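What I Got Wrong in the Equipment Budget

By Kumiko Okabe
February

14 shares | 3 comments

I finally closed out the spreadsheet for the two-arm setup, and the arms were the easy line. I had a quote from Kolico, a second one from Ekia, and they were close enough that I picked on delivery time. Kolico said four weeks and it was four weeks.

Everything else was harder to plan. My first draft had one row called "misc" with $100 in it. That row is now 40 rows long. It has cables, spare gripper fingers, connectors, a power strip, filament for printing the brackets, and screws I ordered in the wrong length and then had to order again. Shipping alone on the small stuff came to $331, mostly because I kept placing orders one part at a time whenever something ran out.

The brackets are where I did save money. Ikeda sells a machined mount for the wrist, and I had it in the budget until the last week. Printing them in gray filament cost very little, and when I changed my mind about the angle I just printed another pair. 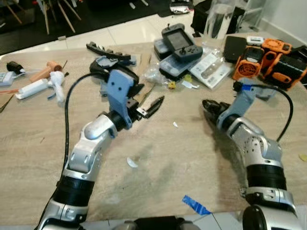
Cikelus, which is where I rent time on a bigger printer, told me that most people who come in with a new arm have budgeted for the arm and forgotten the table. I had too. A top that doesn't wobble when both arms are moving costs more than I wanted to pay, and it has to be deep enough that you can still put things down behind the work area. I added a row for it and took the money out of the second set of grippers.

Things I would put in the budget from the start next time:

Two of every cable, in a longer length than you think. A cable that is fine with the arm folded is short when it reaches across the table.

A real number for spares. I now use a tenth of the arm price. That may be high, but I have not run over it yet.

Storage bins. I still haven't bought these.

One order day. Mine is Wednesday. If a part isn't urgent it goes on the list and waits, and the shipping row has mostly stopped growing.

I have not decided about the service plan. Kolico wants an answer before the end of the month, and the price doesn't include return freight, so I am asking for that in writing first.

Recent posts
Leasing or Buying a Small Arm
Printing Brackets at Home: What I Spent
My Parts List, Revised
Reading a Service Plan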